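Your tomato plant is not screaming
Keith Mottram 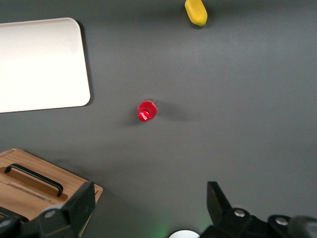

Every few months a story goes round that plants can hear, or talk, or cry out when you forget to water them. The latest to land in my inbox was a press notice for the Dulta, a clip-on sensor sold by a firm called Flenico, which promises to tell you "what your houseplants are saying". It came from a cousin who knows I used to work in a seed laboratory and who wanted to know whether she should feel guilty about her basil. I told her no. Then I spent most of a wet July reading the papers that these stories lean on, and I came away more doubtful than I went in. I don't doubt that plants make sounds, or that a recorder can pick them up. My quarrel is with the word "saying". A flat white tray with rounded corners on a dark grey tabletop, like the one in the picture, will tick if you warm one end of it, and we don't ask what it means by it.

The physics is old and fairly well agreed. Water is pulled up through a plant in thin columns, and when the soil dries out those columns come under strain. Sometimes one snaps and a bubble forms. The snap gives off a tiny click, mostly far too high for us to hear. People have been picking up these clicks with sensors stuck to stems for decades, and they are useful. If you grow fruit in a dry place, a count of the clicks might give you warning of trouble before the leaves droop.

What has changed is that microphones have got better and press offices have got bolder. You can now catch some of the clicks through the air, a short way from the plant, and sort them with a computer. Good. I would read that paper with pleasure. But somewhere between the results table and the headline, a click becomes a cry, and a cry has to have someone making it and someone it is meant for.

Take the study that Flenico quotes on its box. It is by a small group under a researcher named Liepiņa, and it is a decent piece of work, a good deal more careful than the box. They recorded 16 tomato plants, half of them left dry, and gathered 494 clicks that passed their filter. The software told dry from watered most of the time. The box says that science has "decoded the language of stress". The paper says nothing of the kind. It says the dry plants clicked more, and that the authors can't rule out that the pots were clicking too.

I keep coming back to the pots. Dry compost shrinks away from plastic. Plastic creaks. Benches creak, lamps hum and the heating comes on. The group did record some pots of bare soil as a check, and heard very little from them, but a pot of bare soil isn't the same as a pot full of roots dragging the water out of it. I'd want to see a dead plant in there, roots and all, drying at the same rate. Perhaps it has been done and I missed it. If it clicks, the "language" has a problem, given that the speaker has passed on.

I put this to Ruth Tapley, who taught me most of what I know about running a fair trial and who has less patience than I have. She thought I was being too kind. Sixteen plants from one batch of seed in one room is closer to one plant than sixteen, she said, and she'd like it done again in another building by people who don't care how it comes out. Her other complaint was about the follow-up claim, made in plenty of articles, that neighbouring plants or passing moths might be listening. "Might" can carry any load you put on it. A moth might also be put off by the smell of a dry plant, or by the warmth of its leaves, and both of those have been studied for longer.

The usual reply is that I am being a killjoy, and that a bit of wonder gets people interested in botany. I have some sympathy. I once stood in front of a class of bored fifteen-year-olds - well, most of them were bored - and would have told them the beans were singing if I'd thought it would work. But the wonder in these stories is borrowed from us. We are asked to care about the tomato to the extent that it resembles a person in distress. A plant that lifts water up its whole height with no pump, under strains that break the column and then, in some species, manages to patch the break overnight, seems to me strange enough already.

There's a cost as well. Ukberg, the grower I still do a few days' work for, was offered a listening system last year for 3000 pounds a bay. The salesman had the newspaper cuttings in a folder. He had no figures for how it compared with a soil probe, which does the same job for a fraction of the price and doesn't mind if somebody has the radio on. The manager turned him down, but told me he'd been tempted, on the grounds that it was "in all the papers".

I may have to eat some of this. If someone shows that a living neighbour changes what it does on hearing the clicks, with the smell and the warmth ruled out, and a second lab finds the same, I'll write another piece and put my name on it. Even then I would be careful with the word "talk". A kettle changes what I do when it boils.

As for my cousin, she bought the Dulta anyway. It gave the basil a stress score of 15 and she rang me to ask what it was out of. The leaflet doesn't say.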